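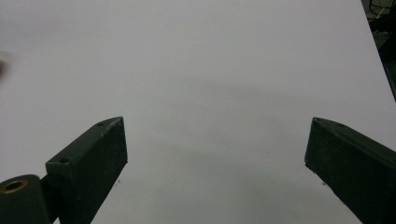

Hand-Held Gripper Recording: Questions We Get About the Rules

These answers apply to the Skeltby and Dasina rooms. Last revised in November. If you read an older version that called the whole thing "best practice," please forget it. Most of it was habit, and we have tried to mark which parts are which.

Is there an official standard for this kind of work?

Not one we'd be willing to put on a poster. There are safety standards for industrial robots, and people like to cite them in proposals, but a person at a table with a gripper in each hand is not an industrial robot. We have read several documents that claim to cover demonstration recording. Most cover the paperwork. What we follow is a house rule set, and it has the authority of a house rule set.

Who wrote the house rules?

The first version came with the Pendamano project and ran to many pages. We cut it down after noticing that operators signed it without reading it. A rule stayed if we could name a bad recording it would have prevented. A few stayed for less noble reasons, see the question on sleeves.

Why the white board on the table?

A plain, matte surface makes it easier to find the edges of an object, and it can be swapped out when it gets dirty. We have heard it said that a white board "improves data quality." Maybe. We have never seen a comparison that also kept the lighting and the operators the same. What we will say is that it makes dirt obvious, so wipe it between tasks.

What is the correct starting position?

Jaws open, nothing in them, over the board. Hold for 2 seconds, then move. The written rule used to say "neutral posture," and every operator had a different idea of what that meant.

Can I use one gripper for a two-gripper task?

If the task can be done with one, do it with one and keep the other still, above the board and in sight. Don't invent work for the second hand. We have thrown out recordings in which the idle gripper wandered around looking busy. A model trained on that will learn to look busy too.

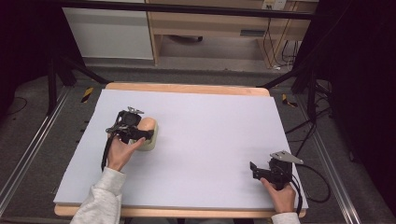
Left gripper closed on the object, right gripper held empty over the board.

How hard should I squeeze?

Enough to keep hold. We don't give a number, and we are suspicious of people who do, given that the same object can be picked up five ways. If the item is soft, look at whether it changes shape in the jaws. If it does, open up a little and take the grip again.

What about the cables?

Cables may lie on the board or run off the side of the table, as long as they don't cross the path of the object or go under your feet. This is the rule we enforce most strictly, and the one that gets broken most. Check before each task, standing where you will actually stand. A walk-around at the start of the shift is fine but it tells you nothing about where the cable is after lunch.

Do the tripods have to be locked?

Yes. If one gets bumped, stop and say so. Everything recorded after the bump is suspect until the calibration is redone. People hate this rule and try to argue that the bump was small. We have no way of knowing it was small, and neither do they.

Is there a sleeve color rule?

Plain sleeves, no logos. We have asked for evidence that this matters and received opinions. It costs little, so it stays for now.

How many recordings do I need per task?

The Pendamano plan asked for 4000 across the full list. The Chatzigeorgiou protocol, which some of you were trained on, asks for 100 per task and says nothing about variety. Our objection is that 100 nearly identical pickups are not worth much more than a handful. Move the object, turn it, approach from the other side. When we reviewed one batch of 2000, the object had hardly left the middle of the board.

Should I delete failed attempts?

No. Tag them and carry on. A dropped item is a dropped item. We are wary of any set with a perfect success rate, and you should be too, particularly if someone is trying to sell it to you.

Worn gripper fingers: replace or keep?

Scuffs are acceptable. Looseness, chips on the gripping face, or fingers that don't meet squarely when closed are not. Close the jaws fully and look at the tips before you start. Spare sets are logged in the room binder, and swapping a finger means a new entry, even if it's the same part.

Will following all this get us certified?

By whom? We get this question from partners every few months. Some firms will issue a certificate after a remote visit and a form. We'd ask them what they would have failed us for. So far the answers have been vague.

How do I propose a change to a rule?

Write down the rule, the recording that shows the problem, and what you'd do in its place. Requests without a recording go to the bottom of the pile. Dasina operators should use the same form as Skeltby, the old Dasina form is no longer read.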